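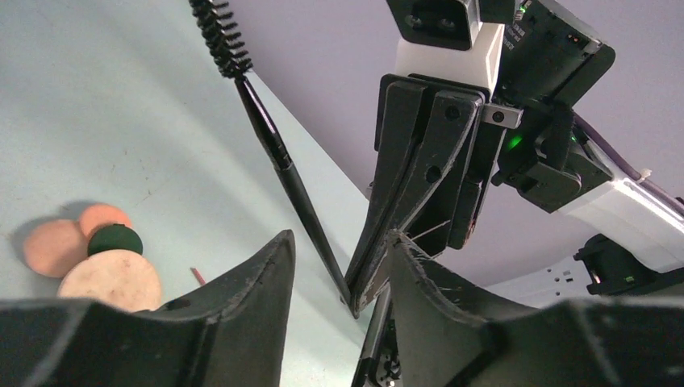 The Drawer Under the Sink

Oranuch Inthanon has owned the same tube of brow gel since January of a year she would prefer not to specify. It lives in a bathroom drawer in Grillarwood with eleven relatives, most of them dried to the texture of roofing tar. She knows they are past it. She has moved apartments twice and packed them both times.

Makeup goes bad, and the small print says so. Many packages carry a little open jar with a number and an M inside it, for months. Mascara tends to get the shortest sentence, often three to six months. Lipstick is treated more kindly. Powder can outlast a marriage, and in my cousin's case did.

Harish Bhardwaj runs Tilia, a secondhand vanity shop on Cadel Street, and he empties the furniture before he sells it. Last year he pulled 1,391 cosmetics out of 237 dressing tables. "People take the mirror bulbs," he told me. "They leave the blue eyeshadow. Every time."

His advice is to write the date on the tube when you open it. I tried this with a marker and got as far as the concealer, where the ink came off on my chin before a dinner party.

Oranuch finally threw out the brow gel last month. She washed the brush and kept it, for crumbs in the keyboard. The tube's spot in the drawer has gone to a plum lipstick she bought on sale and doesn't like.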